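Speaker notes: What the arm costs before it lifts anything
Cakham facilities planning day, second slot. Keep it under half an hour, Eero has the room after me.

1. Opening
Say hello. Admit I am the person who signed off on the Geklow order in April. Wait for the laugh. If there is no laugh, move on quickly.

2. The quote and its friends
The Geklow quote was one page long and very handsome. Then came the mounting, the spare fingertips, the training days, and a freight charge that read like a ransom note. We ended up with 113 line items. Read out the one for "miscellaneous brackets" slowly.

3. Simulate first, buy second
Mamport sold us 8 weeks of simulator time. Eero Ojala thought this was a video game with an invoice. Point out the telescoping boom, then the gripper open over the cabinet with a round glass piece at the fingers. Ask the room what they would pay to replace the glass. In the simulator, the answer is nothing.
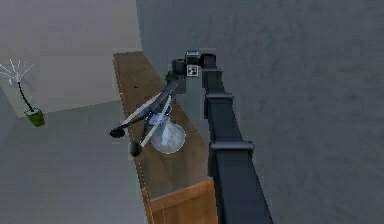

4. Reach is where the money goes
Every extra boom section has a price. Väisänen wanted the long version for all 5 rooms. We ran 351 simulated pickups and bought the long version for two. Do not look at Väisänen while saying this.

5. What to put in your own budget
Simulator time, before the purchase order.
Breakage, as its own line.
Someone's salary. The arm does not read its own manual.

6. Questions
If asked about payback period, hand over to Eero.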